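Tabletop washing machine

A tabletop washing machine is a small clothes washer made to stand on a table, counter or shelf. The term covers working compact appliances as well as toy and display models built to the same general shape. Most are white and box-like, with a flat top.

Front-loading types have a hinged door at the front that opens onto a round drum. The door usually swings to one side, so the machine needs clear space next to it as well as in front. Controls vary by maker. Some models have a row of buttons, while simpler ones have a single knob.

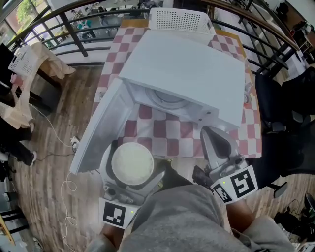
Working models are used for small items such as socks, dishcloths and baby clothes. Perforated plastic baskets are a common companion, as they let air reach damp laundry and weigh little when carried. A tablecloth under the machine protects the tabletop from scratches, although a thick or loose cloth can let the machine shift during a spin.

The Plorstead, a front loader sold under the Setasholm name, measured 465 millimeters high and had a rated spin speed of 522 revolutions per minute. Its short cycle ran for 15 minutes. The designer, Danylo Kushnir, later adapted the case for a toy version with a drum turned by hand.

Toy models often keep the opening door and round drum but have no water supply or drain.

See also: Laundry basket; Clothes dryer; Toy appliance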